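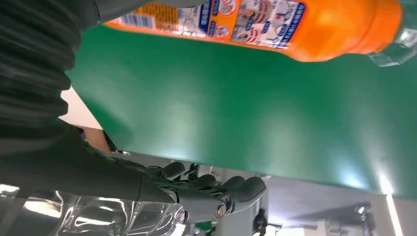 Neighborhood & Home Forum > Cleaning and Laundry > Getting a musty smell out of an old house (long, sorry)

skestthorpe_marina
Hi everyone, I've been reading this board for ages and finally have a reason to post. My husband and I bought my great aunt's house in July and we love it to pieces, but oh my goodness, the smell. It's that closed-up, old-closet smell, and it's strongest in the back bedroom and the hallway outside it. The house sat empty for two winters with the heat turned way down. We've had a roofer look and there's no leak, and the fellow who did the inspection didn't find any mold to speak of, just a damp crawl space that he said was "typical for the age," whatever that means.

So far I have washed every wall in that bedroom, pulled up the carpet (nice pine floor under there, what a treat!), and left the windows open every dry day. It's better for an afternoon and then it creeps right back. I have my mother coming to stay in that room and she has a nose like a bloodhound. What would you all try next? I'm happy to work hard but I'd rather not spend a fortune.
Marina Papadakis

vernk
Welcome Marina, and congratulations on the house. I went through this with my late brother's place and I feel for you. Do you know if anybody ever cleaned inside the closet? I mean the ceiling of it and the top side of the shelf, where no one looks. In my brother's house the shelf was raw wood and it had been soaking up that smell for 70 years. I washed it, let it dry for a good long while, and then put two coats of shellac on it. Shellac seals in odors better than any paint I ever used. Open the windows while you do it though, it'll make your eyes water. I did the insides of the dresser drawers with the same can and my sister-in-law still talks about it.

pirnetti_fan
Bleach. Half a cup in a bucket, mop the floor, wipe the baseboards, done. My grandmother did it every spring and her house never smelled of anything but clean.

vernk
Please don't mop a bare pine floor with bleach, Marina. It'll raise the grain and leave you with pale blotches, and then you'll be asking us how to fix that too. Pirnetti, I mean no disrespect to your grandmother, but I'm guessing she had linoleum.

pirnetti_fan
She did have linoleum, as a matter of fact. Fine, skip the floor. I still say it's good for the bathroom.

Shafiq K
Bleach in the bathroom is okay if you go easy, but do read the back of whatever you buy, all of it, tiny print and all. My wife and I once used two different cleaners in the same tub within ten minutes and had to go stand in the yard in our slippers. One was bleach and the other had ammonia in it, and we had no idea. The fumes from those two together can put you in the hospital. Vinegar and bleach are just as bad a pair, and vinegar is what everybody tells you to use on a smell, so you can see how it happens.

Now, to your question. I'd look at that crawl space before I cleaned one more thing upstairs. Is there any plastic down over the dirt? If you're on bare ground, the damp comes up through the floor all year long, and it brings the smell with it. That would explain why it goes away with the windows open and comes back when they're shut. We laid heavy plastic sheeting under our place, overlapped the seams and taped them, and ran it a little way up the walls. It was a miserable day on our bellies but it made more difference than all the scrubbing put together.

skestthorpe_marina
Oh, thank you all so much, I'm writing this down! Vernon, the closet shelf is bare wood and I never once thought of the top of it. I stood on a chair just now and put my nose to it and, well, I think you may have found half the trouble. Shafiq, I'm glad you two were all right. I don't believe there's any plastic under there but my husband is going to crawl in with a flashlight when it cools off tonight. He's not thrilled.

dilwyn_s
I'm going to disagree with Shafiq a little bit, in a friendly way. Plastic is a fine thing, but if there's water getting in from outside, you'll only be covering it up. Walk around the house in a good hard rain first. Look at where the downspouts let out. Ours emptied right at the corner of the foundation, and we spent a whole summer blaming the drains, the dog and my old army trunk before we noticed it. We put on extensions from the hardware store and the crawl space dried out by fall. Also get yourself one of those little humidity gauges and set it in the bedroom, then move it to the hall, and so on. It takes the guessing out.

Shafiq K
No argument from me, Dilwyn, downspouts first is good sense. We'd already had new gutters put on so I forgot all about that part.

flistusholm_iestyn
Can I put in a word for a dehumidifier? I know they're not pretty and they hum, but we picked up a used one at a church sale for 15 dollars and it's been running in our basement ever since. I empty it when I go down for the laundry. You'd be amazed how much comes out of the air. Keep the windows shut while it's running, or you'll be trying to dry out the whole county. Open windows on a muggy day might be making that bedroom worse, come to think of it.
Iestyn Llewellyn

vernk
That's a good point about the muggy days. And Marina, what about curtains? Or an old mattress? Cloth holds on to it something awful.

skestthorpe_marina
The curtains! They're hers, the heavy lined kind, and I left them up because they're so pretty. I'll take them down in the morning. The mattress went to the dump the first week, thank heavens.

Update, 13th August. He went under. Bare dirt, no plastic, and the downspout on the back corner has come apart at the elbow, so Dilwyn and Shafiq can both take a bow. We're fixing the elbow this weekend and doing the plastic after things have had time to dry. The first coat of shellac is on the shelf and the house smells like a guitar factory. The curtains are out on the line. They're labeled dry clean only, so if anyone has had luck washing lined ones at home, I'd love to hear about it before I do something silly.

pirnetti_fan
Cold water, bathtub, and don't wring them. I did mine that way and they shrank maybe an inch.

dilwyn_s
An inch is a lot on a curtain, Pirnetti. I'd take them to the cleaners.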